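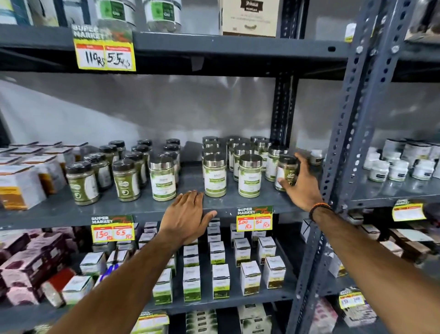
Three weeks of herbal hair washing

I have wanted to give up shampoo for ages, and in April I finally did it! No bottles, no foam, just powders mixed into a paste with warm water and slapped on my head in the shower. I expected to last four days. I am now on week three and I keep boring people about it on the bus.

It started with a trip to Hekby, where there's a lovely little herb shop up the hill from the station (go before lunch, the queue gets silly). I came home with 240 grams of a soapnut mix and a smaller bag of hibiscus, mostly because I liked the smell of it.

What I do now

Two heaped spoons of soapnut powder, one of hibiscus, and warm water until it looks like thin porridge. I leave it for 40 minutes while I have breakfast. The first time I used it straight away and it was gritty and horrible, and I was picking bits out of my parting until teatime — so do wait. Then I rub it into the scalp, leave the ends alone, and rinse for much longer than seems sensible.

Keep your eyes shut. I mean it. Soapnut in the eye is a proper sting.

Week one was greasy, I won't pretend it wasn't. I wore a hat to the market in Ronden and kept it on indoors. But by the second week my hair had gone soft in a way I haven't had since I was a child, and the curls at the back have come back! I had completely forgotten I had curls at the back.

A few odds and ends

Use an old towel, as hibiscus leaves pink marks. A squeezy sauce bottle with the tip cut wide is much better than fingers for getting paste on to the scalp. My bath needs a wipe after every wash and the plughole needs a strainer, which I learned the messy way.

I have also tried a fenugreek paste, soaked overnight. Wonderful slip, but I smelled like a curry house until the evening, and the dog would not leave me alone. I'm saving that one for days at home.

Next I want to try rinsing with cold nettle tea. There are masses of nettles along the path to Clurkwood and I've already dug out my thick gloves.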